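Category: Handhelds & Ports > Release Talk

Kornetano port delayed to June?? physical edition question too
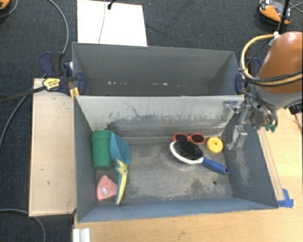

Gray bins on the table, the front one pretty scuffed.

saltmarsh_ed
So the store page for Kornetano changed overnight. Used to say spring, now says June. No post from Zater, no tweet, nothing. Anyone got an email? I preordered the physical in like the first hour and my order still says "processing".

Also does anybody know if the handheld version has the Dresummont chapters or is that still seperate

pixelhaoran
No email here either. The FAQ on the publisher page was edited 7 Apr 2022 and that's where the June thing comes from. It says "digital and physical". So both moved.

Dresummont chapters are on the cart according to the same FAQ. Whether that means actually on the cart or a code in the box, who knows.

(Haoran Ding btw, I run the spreadsheet pinned in the ports section. Updated it already.)

mrs_quill
Code in the box. Guarantee it. They did that with the last one and everybody acted shocked

saltmarsh_ed
@mrs_quill last one was a different publisher though?

mrs_quill
Same people, new name. Look at the credits.

celeste_f
Not the same people. Two of them moved over, the rest of the porting team is new. Celeste Farías here, I wrote the fan translation notes for the PC version so I've been through those credits more than I'd like. The producer is Prasanna Kanagaratnam and she wasn't on the last one at all.

Delay doesn't worry me. The PC build had a save bug in chapter 7 that took ages to fix – if they're sitting on it for that, fine.

mrs_quill
ok fair on the producer. still betting on the code

grubworm
delay for WHAT. game is years old. it's a 2D game. it ran on my work laptop. how do you need more time to put it on a handheld

keabs
@grubworm 2D doesn't mean easy. The lighting is all layered, every room in the Dai section is stacked fog and water. My old laptop dropped to a slideshow in there. If they want it steady on a handheld somebody has to redo a lot of it by hand.

grubworm
then don't announce spring

keabs
That part I agree with.

pixelhaoran
Preview build from the winter show did chug in the Dai caves. I played maybe 10 minutes. Rest of it was smooth, looked great on the small screen, text was a bit tiny. No text size option that I could find.

celeste_f
Text size is in. Was asked on the dev stream, they said yes for docked and handheld. No idea about the subtitles.

eulalia_i
Anyone know how many physical copies? My cousin told me 2,756 for the numbered edition which is such a weird number I sort of believe it

saltmarsh_ed
Yeah that's the numbered one, it was on the preorder page. Standard edition has no limit afaik. I got the numbered. My wallet says hi

eulalia_i
how much was it in the end? page is dead for me now

saltmarsh_ed
119 with the soundtrack and the map. Shipping on top.

grubworm
119 for a game I can get for pocket change in a sale. lol

saltmarsh_ed
You can, I did, I have it on PC too. I want the map

mrs_quill
the map is nice tbh. saw a proof of it. bigger than I expected, cloth not paper

keabs
Cloth? The listing says paper.

mrs_quill
the proof was cloth. maybe they changed it, I'm only saying what I saw

pixelhaoran
Listing still says "printed map", nothing about material. Putting a question mark in the sheet.

eulalia_i
Different question – do co-op saves carry over between two handhelds? Me and my sister played the whole PC thing together and she's moving in the summer. Would be nice to keep one file going

celeste_f
Online co-op yes, host keeps the save. If you host, she just joins. If you swap hosts you start from the host's file. At least that's how PC does it and I haven't seen anything saying it's different.

eulalia_i
perfect thank you!! I'll host then, she always forgets to charge hers

grubworm
no crossplay tho right

celeste_f
No crossplay.

grubworm
knew it. skipping

keabs
See you in June, grubworm.

saltmarsh_ed
Update, got a reply from support. Preorders stay valid, new date applies to everything, you can cancel until they ship. Nothing on the reason. I asked about the cart and they said "full details closer to launch"

mrs_quill
code in the box

pixelhaoran
Sheet updated. Leaving the Dresummont cell yellow till we hear something real. If your order status changes from processing post it here please, with region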